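Vunus Hand Grippers: A Month of Small Chores

We sell jewelry and small gifts, and a good part of every week goes into work that pays nothing. Racks have to be filled, cleaned, moved and filled again. In February we leased a pair of Vunus hand grippers and spent the month finding out how much of that work a machine could take over.

The Vunus is sold as a pair you wear. You do the chore with the grippers on, the system records it, and the Nonby software turns the recordings into something a robot arm can repeat. So a review has to cover two things: whether a person can do the job with those fingers, and whether the arm can do it afterward.

Price and setup

The pair costs 2,196 dollars. The Nonby license is another 959 a year, and you can't use one without the other. Setup took most of a Friday. The instructions are clear up to the calibration step, where two pages seem to be in the wrong order. Support answered by email the same afternoon.

Each gripper has its own cable that runs back along the wrist. Wear something with a snug cuff. A loose sleeve gets in the way of the fingers, and you will be pushing it up all day.

The chore

We picked the wire earring rack because it is the worst job we have. A rack is light, it tips, and every part of it is thin. The hooks stick out from the top ring and catch on anything that comes near them. We put a foam board on the table first so that a dropped piece wouldn't bounce.

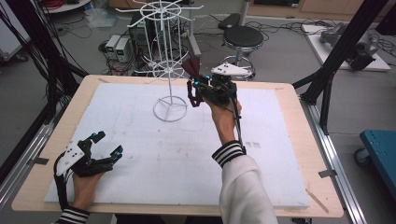

How it went by hand

With the grippers on, I could pick up the rack by its center pole and set it back down without trouble. Flat parts were also fine. Hanging a pair of earrings on a hook took me several tries at first, and by the end of the first week I was at half my normal speed. Bare fingers feel when a wire slips. With these you have to watch for it.

My hands were tired after 20 minutes. The weight sits forward of the wrist, and I would like to see it moved back in the next version.

How it went with the arm

We used the Ljungberg bench arm the dealer recommends. After 12 recordings it could move an empty rack from one side of the board to the other, and it did that well enough that I stopped watching it. Turning the rack a quarter turn worked most of the time.

Hanging earrings did not work. The arm brought the piece close to the hook, missed, and tried again in the same place. More recordings helped a little. It also knocked the rack over whenever we started it from a spot it hadn't been shown.

Compared with the Toltov

We had the Toltov glove on loan last year. It is lighter and more comfortable, but its recordings came out rough and we lost a lot of them. The Vunus lost none. If you care about the recordings, the Vunus is the better buy.

Should you get one?

For a shop that wants chores done this spring, no. A part-time helper fills a rack in less time than it takes to start the software. For a shop that moves boxes, trays or bottles, it may be worth a trial, and the dealer will lease by the month. We are keeping ours through the end of the lease and will try it on folding gift boxes next.

Rating: 3 out of 5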